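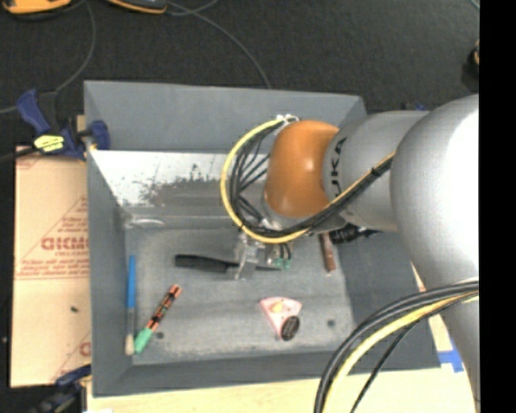 Mansa Abubakari opens a new exhibition of video and sound work at the Hodwood gallery in Grurnness this Monday. The show, titled Addo, runs through the end of May and fills both floors of the building.

Abubakari trained as a printmaker before turning to moving images, and Addo is the artist's largest solo presentation to date. At its center is a 57-minute film shown on a continuous loop in the ground-floor room. It follows a family preparing a house for guests who are expected the next morning. Every part is spoken by the same actor, recorded separately and laid over footage of people who never open their mouths.

Upstairs, visitors will find 8 shorter videos on wall-mounted screens, along with a room of 300 postcards. Abubakari bought the cards at flea markets over several years and has painted over the written side of each one, leaving only the stamp and the postmark. A recording of the original messages, read aloud in no particular order, plays in the stairwell between the floors.

"I wanted the words to be somewhere else in the building," Abubakari said. "You hear them on the way up and again on the way down. Most people will miss a few, and I'm fine with that."

The exhibition was produced with support from Jisport, which also paid for a printed catalog. It includes stills from the film, a long interview with the artist and the full script in two languages. The print run is limited to 600 copies – these will be sold at the gallery desk only and can't be reserved by phone.

Abubakari will give a talk in the ground-floor room on opening night at 7 p.m. Seating is first come, first served, and the film will be paused while the talk is going on. The upstairs rooms will stay open until 9 p.m.

Admission to the exhibition is free. The film has English subtitles, and a large-print version of the postcard readings is available at the desk. School groups should contact the gallery in advance to arrange a visit. The gallery is closed on the first day of each month.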